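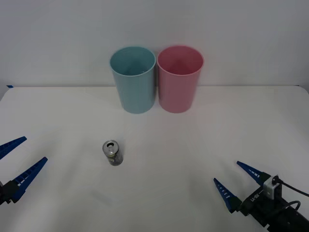 Page last changed: April, 10.35 am

What really wears out your phone battery

A colleague of mine charges her phone to 80 per cent and then pulls the plug, every time, even if it means getting up from her desk during a meeting. My brother leaves his on the charger all night and has done so for as long as he has owned a mobile. Both of them are convinced the other one is ruining a perfectly good battery.

Phone batteries attract this sort of thing. Much of the advice that gets passed around was sound once, for batteries that went out of use a long time ago. Some of it was never sound. And a small part of it is worth following, although the gain is smaller than most people hope.

The memory that went away

The oldest piece of advice is that you should run the battery flat before you charge it. This comes from the days of nickel-cadmium cells, which could lose part of their usable capacity if they were topped up again and again from the same level. People called it the memory effect, and shops repeated the warning for years.

The lithium-ion battery in a modern phone doesn't behave like that in everyday use. Running it down to nothing does it no good at all, and doing it every day will age it sooner than short top-ups would. The one use for a full discharge is when the percentage on the screen has become unreliable. If your phone says 20 per cent and then switches itself off, one complete run from full to empty and back can help the software work out where it stands. It does nothing for the battery itself.

Leaving it in overnight

The second worry is overcharging. A phone left on a proper charger doesn't keep taking in power once it is full. The charging circuit stops the current and only starts it again when the level drops a little. You can't overfill it like a bath.

What does happen is slower. A lithium-ion cell ages faster when it is held at a high voltage, and a full battery is at its highest voltage. Eight hours at 100 per cent is therefore a bit worse than eight hours at 60. This is why many phones now wait at 80 per cent during the night and finish the job shortly before your alarm goes off. If your phone has that setting, switch it on and forget about it.

Peter Jurčo has run a repair counter in Flakville for long enough to have opened most of the phones his customers carry. I asked him how much difference he sees between careful chargers and careless ones.

"Less than they'd like," he said. "Somebody comes in and tells me they never went over 80, and the battery is tired anyway. It's old. They get old."

The phones he does notice are the ones that have been hot. Delivery drivers bring in handsets that have spent the summer in a holder behind the windscreen, running the map and charging at the same time. Those batteries, he says, are often in a poor way within 2 years, and a few have swollen enough to lift the screen.

Heat does the damage

If you remember only one thing about batteries, make it this. High temperature speeds up the chemical reactions that use up a cell's capacity, and it makes every other bad habit worse. A full battery in a cool room ages slowly. A full battery under a pillow, in a thick case, on a wireless charger that is slightly out of line, ages a good deal faster.

Wireless charging isn't harmful in itself, but it wastes more energy than a cable and the waste turns into heat. The same goes for gaming while charging. Fast charging also warms the phone, though the phone keeps an eye on its own temperature and slows down when it has to. Cold is a different matter. A phone that dies on a ski lift will usually come back to life indoors. Charging one that is still below freezing, on the other hand, can do lasting harm, so let it warm up first.

Numbers on the box

I have been using an Adosora handset for the past year, a cheap one with a 1535 mAh battery, which is tiny by present standards. The screen is small as well and the phone lasts me until evening. A battery three times the size in a large phone with a bright display may last no longer. Capacity tells you how much is in the tank and says nothing about how quickly it will be drained.

Charge cycles are a similar case. A cycle is one full battery's worth of use, however it is spread out. Two days of using half is one cycle. My Adosora shows 200 of them in its settings menu and still reports its health as good. Quite a few phones have this figure somewhere, usually under battery information, and it is worth a look before you buy second-hand.

Do you need an app?

No. Apps that promise to repair or recalibrate a battery can't change what is going on inside it. I tried one called Vorton, which closed everything running in the background every 10 minutes. The phone then had to start it all up again, and I was charging earlier in the day than before. I removed it.

When the time comes, replacing the battery is cheaper than replacing the phone. Jurčo fits cells from a supplier called Jelínek and advises people to ask any shop what it puts in and how long it is guaranteed. A swollen battery shouldn't wait. Stop charging the phone, don't press on the bulge, and take it in.

As for my colleague and my brother, their phones are the same age. Hers holds slightly more charge than his does. He says he has slept better.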